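Stullilgate Toy Library: Questions We Hear Most

Welcome, and thank you for stopping by! Whether you have a brand-new baby at home, a houseful of cousins every weekend, or a grandchild who visits twice a year and is bored by lunchtime, we would love to have you. Most of what people ask us at the desk is answered on this page, and if your question isn't, please do write or call.

What is a toy library, exactly?

It works just like a book library, only the shelves are full of puzzles, balls, building sets, dress-up clothes and games. You pick what your child would enjoy, take it home for a while, and bring it back when the shine has worn off (or when you have stepped on it one time too many). Then you choose something else.

Who can join?

Anybody who looks after a child, full time or now and then. Parents, grandparents, foster families, home daycares and classroom teachers are all members. You don't have to live in the neighborhood, though you do need to be able to get the toys back to us, so a very long drive may wear thin.

What does it cost?

A family membership is $28 for the year. Daycares and classrooms pay $91, which covers more toys at a time and a longer loan. If either amount is a stretch right now, please tell whoever is at the desk. We have a fund for this, we don't ask for paperwork, and we would much sooner see you come in than stay away.

How many toys can I borrow, and for how long?

Families may take 7 items at once and keep them for 28 days. A puzzle is one item, and so is a whole box of building bricks, so you get quite a lot for your seven. You can renew once by phone or email unless another family has asked for the same thing. Party sets go out for a week only, and in December they are spoken for early, so do plan ahead if you have a winter birthday. 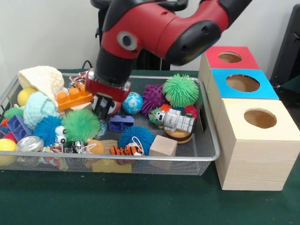
What happens if we lose a piece or something breaks?

Please don't lose sleep over it. Toys are meant to be played with, and things crack, and wheels come off, and dogs get involved. Just tell us when you return it, so the next child isn't disappointed. We don't charge for ordinary wear. For a missing piece, we ask you to have one good look under the couch and in the car, and after that we let it go. Only when an entire toy has disappeared do we ask for something toward a new one, and Unathi Ndlovu will work that out with you kindly.

How do you clean everything?

Hard toys are washed in warm, soapy water, rinsed and left to air dry before they go back on the shelf. Knitted and cloth things go through the laundry on gentle. Games and wooden puzzles are wiped with a damp cloth, as soaking would ruin them. We do ask families to give toys a quick wipe before bringing them back - nothing fancy, just the jam.

Are the toys safe for babies?

Each item has a colored sticker showing the age it is meant for, and the ones for children under three have been checked for small parts. Please go by the sticker even if your little one seems very advanced! If you have an older child as well, it helps to keep the two sets of toys in separate bags on the way home.

Can I donate toys?

Yes, please, if they are clean, complete and sturdy. We can't take car seats, cribs, stuffed animals or anything with a recall on it. Handmade doll clothes and hats are always welcome, and Zanele Nel will happily share her patterns if you knit. Mandla Botha looks over battery toys, so leave those at the desk with a note saying whether they still run.

Can my child play while I choose?

Of course. The rug by the window is there for just that, and there is tea for the grown-ups. We only ask that you stay in the room, as we aren't set up to watch children for you.

Where are you, and when can I come?

We are at 159 Pillach Road, in the low building behind the Mokoena Bakery. Parking is at the rear, and the back door has a ramp that is easier with a stroller. Opening hours change with the school year, so please ring before a special trip. Kgomotso Chauke answers the phone most mornings, and there is a machine the rest of the time.

Page last updated Oct 8, 2024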